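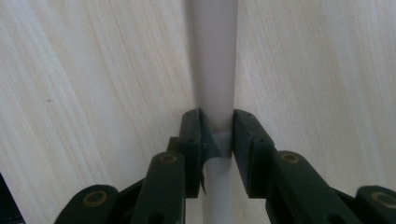 Sell Me the Part

Opinion > Household > Buying and Keeping

We use cookies to remember your settings and count visits. By staying on this site you agree to their use. Accept | Manage

Last spring I tried to buy one shelf. I already owned the other shelves, the sides, the back panel and all the hardware. The bookcase was a Warnine, bought new from the Gestum store on the highway, and it was six years old. One shelf had bowed under a row of cookbooks and finally split along the edge where the pins go in. I measured it, wrote down the color name from the paperwork and drove over.

The man at the service desk was polite. He looked it up and told me the Warnine was still in the catalog, so I thought I was in luck. Then he told me they did not sell shelves for it. They could send replacement pins and cam locks by mail at no charge. For a shelf I would have to buy a bookcase. He pointed out that the bookcase was on sale.

I think this is wrong, and I think the law should say so. A company that sells a piece of furniture in parts, in a flat box, for the customer to put together, should have to sell those parts one at a time for as long as it sells the product and for a good while after. Ten years would be fair.

The usual answer is that cheap furniture is cheap for a reason and people know what they are getting. I have made that argument myself, to my own kids. But a bookcase like mine is mostly fine when one piece of it fails. The sides do no work to speak of except stand there. The top never gets touched. It is always the same few pieces that go: the middle shelf, the drawer bottom, the slat in the center of the bed, the hinge side of a cabinet door. The makers must know this better than I do, because they see the complaints. They could stock those pieces and skip the rest.

Yvonne Haslam ran the furniture room at our county reuse center until she retired in June, and I called her before writing this. She kept a log for her last full year there. In that year they took in 3060 pieces of furniture and turned away or scrapped 1075 of them. Solid wood pieces with broken joints mostly got fixed, she told me, by two retired men with clamps and a lot of patience. The flat-pack pieces mostly did not. "I had dressers come in perfect with one drawer front gone," she said. "You can't sell a dresser with a hole in it."

She used to call the makers. Some would send screws. One asked for the original receipt, which a donated dresser does not have. After a while she stopped calling and kept a pile of salvaged panels by the back wall, sorted by color, and she would match them up when she could. It took a lot of room and the fire inspector did not care for it.

There is a real cost to stocking parts, and I don't want to wave it away. A shelf is big and flat and its corners crush easily. It has to be stored, packed and shipped alone, and a company that makes its money by moving sealed boxes on pallets is not set up to do that. If I had been charged a third of the price of the bookcase for one shelf, I would have grumbled. I would also have paid it. What bothers me is that there was no price at all.

The company does not even have to make the shelf itself. It could publish the measurements: length, depth, thickness, and where the holes go. Any lumber yard with a panel saw could cut one. I did this in the end. The yard out in Assefa cut me a board for 4 dollars plus the cost of the wood, and I drilled the holes in the garage. They were off the first time. The second board is in the bookcase now and is a slightly different white from its neighbors, and it is thicker, so it will outlast them.

But I have a drill and a garage, and I knew to take the old shelf along with me. My neighbor Kirsty Wainwright has an apartment on the third floor and a bed frame with a missing center leg. It has been propped on a stack of phone books and then on a paint can for two years. The leg is a plain piece that screws into a plate. She has written to the maker, Skinusine, more than once. The last reply suggested she look at their newer frames, and it included a discount code. The discount brought the price down to 63 dollars more than she had paid for the first bed.

Other trades worked this out long ago. I can get a knob for a stove that is older than my marriage. I can get a gasket for the faucet, a blade for the mower, and a belt for the vacuum cleaner, often at the grocery store. Car parts are sold on every commercial strip in the country. In each of these cases somebody had to store a small thing for a long time on the chance that a stranger would want it, and they found a way to make money at it. Furniture used to be repaired by people who worked with wood, so it never grew a parts counter. Then the furniture changed into something assembled from numbered pieces and the counter still did not come.

The numbers are what get me. Open the instruction booklet and every piece is there with its own code. The factory knows how many of each it made. For the one afternoon it takes to put the thing together, you are treated as a person who handles parts. The day after that, you own a bookcase and only a bookcase, and the codes mean nothing to anybody at the desk.

A bill on parts for appliances came through our statehouse a few sessions back, and furniture was not in it. I wrote to my representative and asked whether it could be added the next time around. Her office sent back a letter thanking me for my interest in consumer issues. I will write again, and I would ask readers who have a split shelf or a missing leg to do the same and to include the product name and the part code. Keep the booklet, too. Mine is in the kitchen drawer with the stove manual.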